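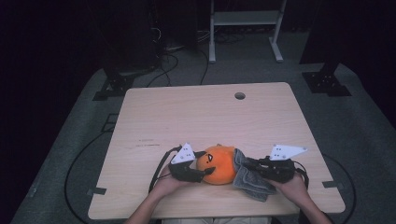

Ticket: Chettiar loses gripper pose during cloth-and-pumpkin takes
Component: Irnatport recorder, Chettiar pose solver
Opened: 3/17/20
Status: fixed on my bench, waiting on merge

Hi all, me again with the towel task. Replaying a two-gripper take in Flellia, one gripper keeps jumping sideways on the table and then snapping back. The solver flagged 421 of 3,294 frames as "pose uncertain", and most of them pile up where the hands come in close over the orange pumpkin. The floor-facing stretches are clean, so I don't think the calibration is bad (I reran it anyway, same residuals).

1. Blamed the marker plates first
Both grippers carry the white triangular plates with black dots, and when the plates tilt away from the head camera I figured we were just losing dots. I bumped the minimum dot count down and got more poses, but worse ones. Put it back.

2. Looked at the gripper cameras
The fingers and the pinched gray cloth look fine near the lens, but the other gripper smears when it moves. I tried a shorter exposure in the config. Sharper, darker, and the jump was still there!
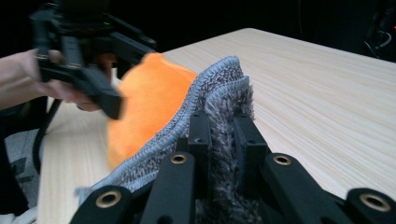

3. Checked timestamps
Should have started with this one. Irnatport stamps each gripper stream when the frame arrives at the host, and the head camera when the shutter opens. I plotted them against each other and the offset was a steady 13 ms. That doesn't matter much when the hands are slow, but during the drape motion it's plenty to throw Chettiar off.

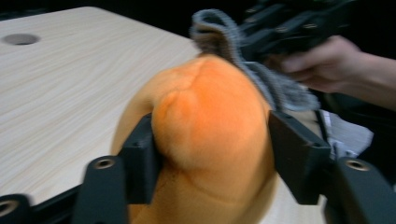
Gripper camera: orange plush between the fingers, gray knit over the top and one side.

4. The fix
I switched the gripper streams to shutter stamps and turned off the old "auto_align" flag, which was quietly shifting things a second time – sorry, that flag was mine from December. Then I re-solved the same take, and the uncertain count dropped to 3. The sideways jump is gone in Flellia. 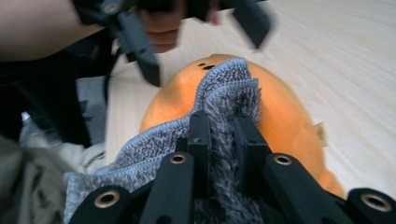 Gripper camera: cloth pinched in the near jaws, second gripper blurred at the top.

Still open: the Clesard branch has its own copy of the recorder config, so it needs the same change. Can whoever owns that branch pick it up? I'll leave the ticket open until it's in. Old takes need a re-solve only, no re-recording.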